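# Small plastic parts - incoming check, with comments

Kept up by Hanneke Dierckx, Brurkolcombe parts room. Please write your remarks in full sentences if you can, it makes life so much easier for whoever reads them next. 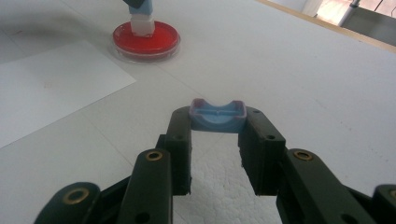 The cradles for the Ternus order come to us in boxes of 275, and I like to have 14 out of every box looked at properly, in good light and with clean hands. Take your time over it! A cradle can look perfectly lovely from the front and still have a sharp little corner waiting for somebody's thumb.

**Surface and edges**

- [x] Curved upper edge smooth all the way through the dip
- [x] Both raised corners free of burrs
- [ ] Rim sits tight against the body, no lifting

*Comment:* Two from the second box had a rim I could get a fingernail under. I've put them in the tray marked Tak, so please don't return them to stock, however tempting it is when we're short.

**Groove**

- [x] Groove clear of dust and trimmings
- [x] No cracks starting at either end

*Comment (Stijn Peeters):* All fine this time. I did use the soft brush on a few of them - the metal pick leaves scratches, and I would be so glad if it could go back in its drawer and stay there.

**Color and marks**

- [x] Body color matches the reference piece
- [ ] Rim color matches the reference piece

*Comment:* The reference piece has been on the windowsill since April and I think the sun has got at it, poor thing. I've asked Dremerico for a fresh one and left this box open until it comes.

**Handling and bench**

- [x] Foam clean and free of loose bits
- [x] Rejects kept apart from good pieces
- [x] Safety glasses worn for any trimming
- [ ] Lid back on the offcut bin

*Comment:* The lid again, my dears. Offcuts on that floor are slippery, and Stijn has already gone sliding once.

Next check is due when the count reaches 1,100, or sooner if bin 11 runs low. Leave the finished sheet in my tray by the door.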